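Putting on a musical at home or at school? You can get so much of the look and sound from your own closets!

Costumes first
Shake out every borrowed coat and hang it in a steamy bathroom for 29 minutes while you sing through Act One. Wrinkles drop, and your voice warms up too.

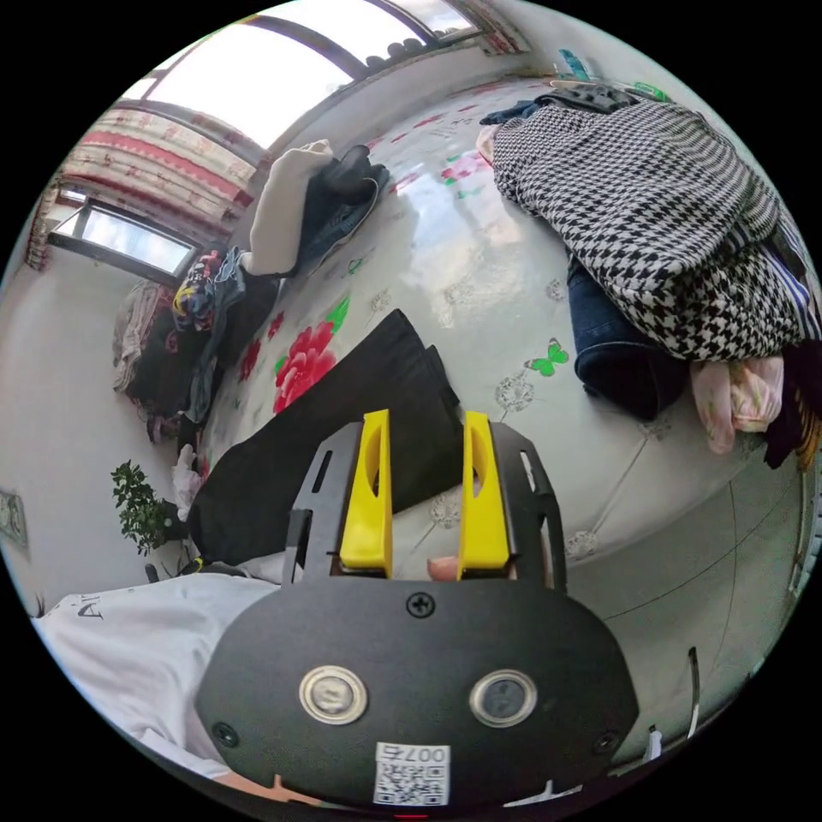 Quick changes
Swap shirt buttons for snap tape and sew the old buttons back on top. Dalia Belhaj taught our cast this one in October, and we got a full ballgown change down to six bars of music!

Footlights
Line baking trays with foil, shiny side up, and stand them behind battery lanterns along the front of the stage. Tape the cords of anything plugged in flat to the floor.
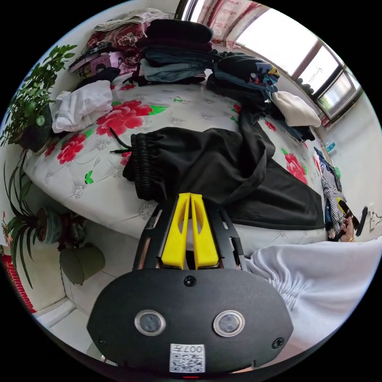 How do I keep tap shoes from scratching the living room floor?
Lay an old sheet of plywood over a rug and practice on that. The sound is wonderful, and you can slide it behind the couch afterward.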